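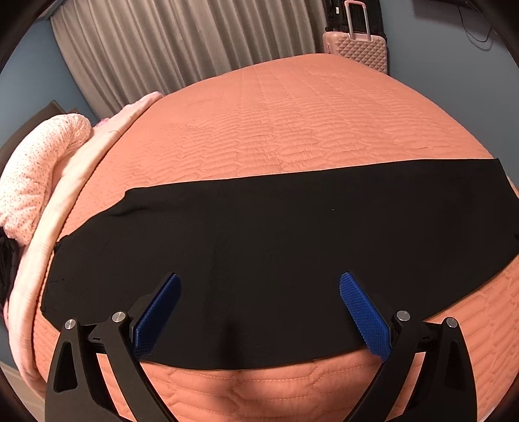
Textured pads, open, over black fabric on a quilted bedspread.

Blog > Opinion > Grippers

Give me the bed over the bench any day. I've read plenty of gripper comparisons done with cubes and bottles on a hard tabletop, and I enjoy them, but I never learn much about whether I'd want that gripper near my clothes. Put a flat piece of black cloth on a soft quilt and everything gets interesting fast!

Zoia Prokopenko and I have been comparing two sets of pads on hand-held grippers, the Viltau and the Moroz, and we went in with opposite favorites. I liked the Viltau for its stiffness. Zoia wanted give. On a tabletop I'd have won that argument, because stiff fingers slide under a hem and that's that. On a mattress there is no under. Push down and the quilt goes down with you, so the pads have to pinch up a fold of their own, and a pad that grips the garment will happily grip the bedspread too.

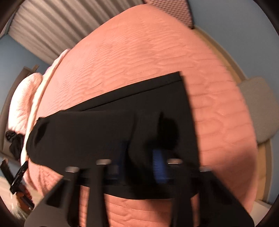 Which brings me to pressure, the thing I'd most like to see people write about. You can feel it in your wrist when you hold the tool yourself: a light press and the pads skate, a heavy one and you're dragging two layers. The good range in between is small, and I love hunting for it. I gave each set of pads 14 tries, which proves very little, and I still came away preferring the Moroz (yes, Zoia, it's in writing now).

Black cloth deserves a word as well. It's miserable for cameras. Creases vanish, edges melt together, and you end up judging the fold by its outline. I'd keep it in every comparison for exactly that reason. Bright checkered towels flatter the vision side far too much.

My wish for January is that more of us test on soft, lumpy, ordinary furniture and publish the misses along with the grabs. I'm trying sofas next.

Inna Onyshchenko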